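From: Gemma Bassi
To: Fillbridge Allotments and Gardens list
Subject: Re: [fillbridge] Seeds, old packets and what to do with them

Primo Sanna wrote:

> Morning all. Clearing out my late uncle's shed at Coleck and I've come across
> two biscuit tins full of seed packets, some of them opened, most with the date
> rubbed off. Runner beans, a lot of lettuce, parsnip, something he's labelled
> only as "Osvaldo's tomato". Is any of it worth sowing or am I wasting compost?
> And how do the rest of you keep yours? Mine live in a carrier bag and I know
> that's wrong.
>
> Primo

Hello Primo, and hello everyone,

Don't throw the tins out! Parsnip you can forget, I'm afraid. I've never had parsnip come up properly after its second spring and I've tried, because I'm mean and the packets aren't cheap. Lettuce is a bit of a lottery. But the beans could well be fine, and the tomato is the one I'd be excited about. Tomato seed goes on for ages if it's been kept dry. I had some come up after seven years in my mum's kitchen drawer, next to the birthday candles, and they were lovely plants too.

What I'd do is the kitchen roll test. Take ten beans or so (or as many as you can spare of the tomato), lay them on damp kitchen roll, fold it over, pop it in a sandwich bag and put it somewhere warm. Top of the fridge is good. Write on the bag what it is - you will think you'll remember and you won't. Have a look after a week, and give the tomatoes a bit longer before you give up on them. If half of them have put a root out, sow the lot thickly and don't worry. If it's one or two, sow every last one in a tray indoors and baby them, and then save your own seed from whatever makes it.

As for "Osvaldo's tomato", could that be Osvaldo De Luca, who had the end plot at Gidey before they put the new gate in? He grew a big ribbed pink one that split if you so much as looked at it, but the taste was out of this world. He gave me a plant once and I ate the lot and saved nothing, which I've regretted ever since. Osvaldo, if you're still on this list and reading, please speak up! If it is that one I would very happily swap you some of my climbing French beans for even three or four seeds, Primo.

On storage. I used to keep mine in a shoebox in sowing order, and every March I'd find I'd put them back in no order at all. Then I counted up when we moved house and I had 40 varieties in there, at least 30 of which I hadn't sown since I don't know when. So I had a good clear-out and now they go in little paper envelopes, filed by the month I sow them, with the name and the year on the front in pencil (biro fades, and felt tip runs if the shed's damp). The envelopes stand up in an old sweet jar with a packet of that silica stuff from a shoe box at the bottom, and the jar lives in the back bedroom where we never have the heating on. I don't bother with the fridge. Ratih Rahman does and swears by it, but there's no room in ours.

One thing with the plastic sleeve sort of album. They're very nice for looking through, and Ginevra Benedetti keeps her labels and empty packets in one, but I wouldn't put seed in plastic unless you're certain it's bone dry. I lost a whole year's broad beans to mould that way. Paper first, then a tin or a jar round the paper.

Oh, and before I forget, the Adow seed swap is on again in November, in the small hall, doors at ten. Bring envelopes and a pen. Last year we ran out of tables by half past and people were swapping leeks on the windowsill. If you don't have anything to swap come anyway, there's always far too much kale.

Let us know how the beans get on! 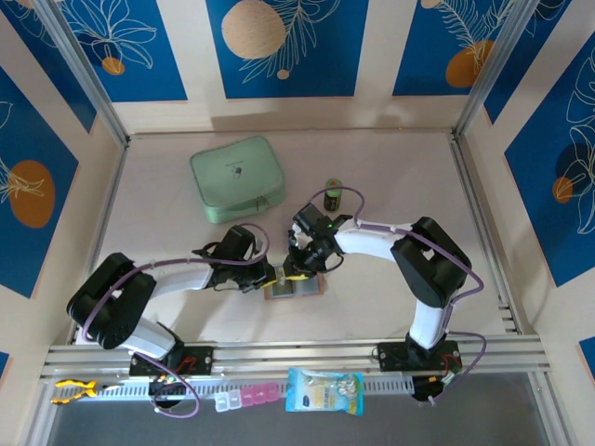

The second one is the tan holder with the clear sleeves. 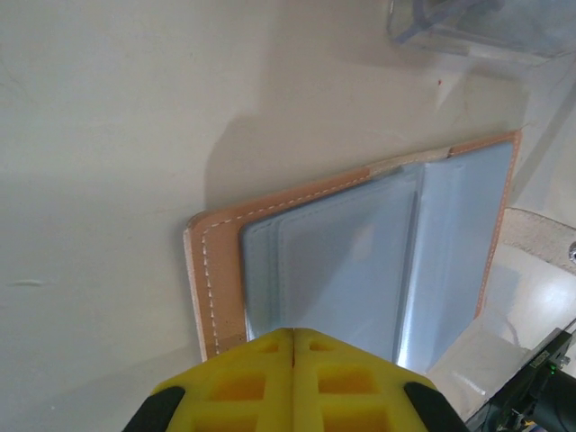 Gemma Bassi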